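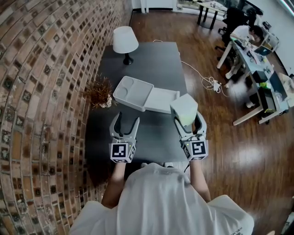
Figure 4-1. Desk tidying with the hand-held pair. Small box in the right gripper, open tray on the table.

4. Teaching a tidying chore with the Jolar hand-held grippers

4.1 Before you start

By now you have charged both grippers, paired them with the Mando recorder and worked through the finger check in section 3. Good. This is the part most people bought the kit for!

In this section you will record yourself doing a small household chore, over and over, so that the Rakena arm can learn to do it. We have picked putting a box into a tray because it is quick and because it teaches you more about the state of home robots than any amount of reading. A child of four can do it half asleep. A robot arm can do it too, on a good day, on the table it knows. Move the lamp and it may well miss.

You will need:

Both grippers, charged
A table you can stand at without stooping
An open tray or shallow container with at least one flat section
A small, light box that fits between the fingers with room to spare
A few ordinary things to leave on the table, such as a lamp or a plant in a pot

CAUTION: Do not use glass, full cups, blades or anything hot while you are learning. The fingers close further than you expect the first few times.

4.2 Setting out the table

1. Clear a space in the middle of the table big enough for the tray with a hand's width to spare all round.

2. Open the tray fully and lay it flat. If it has a hinged lid, let the lid rest on the table as well. A lid standing half up will drop at the worst moment.

3. Turn the tray to a slight angle. For your first set you may leave it in one place. From the second set onwards, move it a little before every go.

4. Place the box within easy reach of the right gripper.

5. Leave some everyday things where they are. Real tables have lamps and plants on them, and an arm that has only ever seen a bare one will be puzzled by yours.

6. Run any power cable away from where you will stand, and keep it clear of your feet.

NOTE: Each gripper carries a square black-and-white marker on its base. Mando uses these to work out where your hands are. Keep both markers clean, and keep sleeves and watch straps off them. Short sleeves make life easier.

NOTE: Polished floors and bright ceiling lights can throw reflections into the recording. This does no harm in most rooms. If Mando shows the message MARKER UNSURE more than now and then, switch off the light nearest the table and try again.

4.3 Recording your first set

1. Stand at one end of the table, facing along it.

2. Hold one gripper in each hand, out over the tabletop, fingers pointing away from you.

3. Wait for the ready tone from Mando.

4. Bring the right gripper down over the box, close the fingers gently and lift. Aim for the middle of the box. Taking it by a corner works for people but comes out badly when the arm copies it.

5. Pause for a moment with the box held upright.

6. Carry the box to the flat section of the tray, lower it until it touches and open the fingers.

7. Bring both grippers back to where they began and wait for the end tone.

Repeat until you have 92 good goes. That is one set. It sounds like a lot, and your shoulders will agree — take a break whenever you like, since Mando keeps your place.

CAUTION: If your wrists or shoulders ache, stop for the day. Tired people make jerky movements, and the arm will learn those as well.

If you drop the box, do not start again. Pick it up with the gripper and carry on. Recoveries are some of the most useful things you can record! An arm trained only on perfect goes has no idea what to do when the box slips, and it will carry an empty hand to the tray with great confidence.

4.4 Using both hands

Many chores need two hands, and this is where things get really interesting. Once the single box is going well, try these in any order:

Hold the tray steady with the left gripper while the right one puts the box in.
Pass the box from one gripper to the other over the table.
Close the tray lid with the left gripper after the box has gone in.

Record each of these as its own task, with its own name. Mixing them in one set confuses the training and you will have to sort them by hand later.

4.5 How much is enough?

Mando will let you begin training at 500 goes. We suggest you do, just to see what happens. Expect the arm to find the box, pick it up and then dither over the tray.

Our own tidying task, the one that comes loaded on the Rakena arm, was built from 3,945 goes on several tables in different rooms. Before this edition went out we gave it a new table and 515 tries. It did well with boxes and poorly with anything soft, and it was slow throughout. A person would have cleared the table and put the kettle on.

So, can it do your chores yet? Some of one chore, in one room, with you nearby. Picking up firm, light things and putting them in a container is within reach now, and it is a real thrill the first time it works on your own table. Laundry, washing up and making a bed are a long way off for this kit. On the shop floor the picture is a bit brighter, as parts arrive the same shape every time and the bench stays where it was put. Several Jolar owners use the arm for loading trays of small parts, and section 9 covers the settings for that.

CAUTION: Stay within reach of the stop button whenever the arm is moving. Do not leave it running in a room with small children or pets.

4.6 If something goes wrong

No ready tone
Check that both grippers are switched on and paired. Step back, then bring them over the table again.

MARKER UNSURE
Wipe both markers with a dry cloth. Check that one gripper is not hiding the other.

Fingers close but the box slips out
Look for dust on the inside of the fingers. If they are clean, try a slightly bigger box and see 3.6 on finger pressure.

Left and right are swapped on playback
You have picked up the grippers the wrong way round. Choose Swap Hands in the Mando menu. There is no need to record the set again.

Arm copies the movement but stops short of the tray
Nearly always too few tray positions. Record another set and move the tray further between goes.

4.7 Putting things away

1. Press Save and wait for the count on screen to match your own tally.

2. Switch off both grippers.

3. Open the fingers fully before placing the grippers in their case. Storing them closed will wear the spring.

Go on to section 5 to send your set for training.

Jolar hand-held kit, set-up guide. Published by Prundasia. Revised May 16, 2022.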